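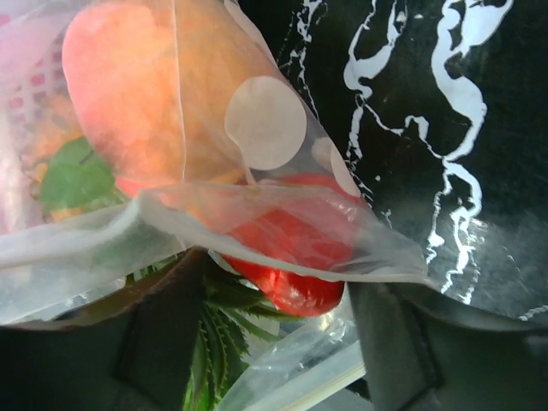 Orange fruit in a clear plastic bag with white polka dots.

Resteck Produce Packaging Price Notes

README for release 2, 2024-04-06

Overview

Resteck is a table of shelf prices and packaging types for fresh fruit and vegetables sold in small grocery stores and market stalls. It has 3,000 rows. Each row is one item, at one shop, on one visit. The data was put together to look at whether the way produce is packed goes along with a different price per pound.

The shops are in two towns, Morkville and Jeltham. There are 11 shops in all. Chain supermarkets were left out of this release.

Files

prices.csv: the main table, one row per item per visit
shops.csv: one row per shop, with town and shop type
packaging_codes.csv: the list of packaging codes and what they mean
changes.txt: what changed between release 1 and release 2

All files are UTF-8 with a header row. Fields are separated by commas. Text fields that contain a comma are in double quotes.

Columns in prices.csv

row_id: whole number, unique
shop_id: matches shops.csv
visit: visit number for that shop, starting at 1
item: common name in lower case, singular (peach, mango, onion)
variety: as written on the shelf label, blank if the label gave none
pack_code: matches packaging_codes.csv
weight_lb: weight in pounds, blank for items sold by the piece
price: US dollars, as shown on the label
price_per_lb: calculated, blank if weight_lb is blank
on_sale: 0 or 1

Packaging codes

L: loose, no packaging
BC: bag, clear plastic, plain or printed
BN: net bag
BP: paper bag
TR: tray with film
BX: box or carton
OT: anything else

Printed clear bags had their own code in release 1. Too few rows used it, so they are now under BC. The old code is kept in the column old_pack_code for anyone who needs it.

How prices were collected

Prices were written down from shelf labels on paper forms and typed in later the same day. Where the label and the register did not agree, the label price was used. Items sold in bags were weighed in the bag on the shop's own scale, and the bag weight was not taken off. For most items this makes no real difference. It can matter for herbs.

Known problems

One Morkville shop changed its label format in January, and 20 rows from that shop have a blank variety as a result. Peaches and nectarines may be mixed up in the release 1 rows. Sale prices that needed a loyalty card are marked as on sale, but the card rule itself is not recorded. Shops did not all carry the same items, so a plain average across shops should be used with care.

Related data

The Mollel table uses the same shop_id values and covers dry goods. The two can be joined on shop_id and visit.

License and use

Free to use and share with credit to the Resteck project. Shop names have been removed. Please do not try to work them out from the prices.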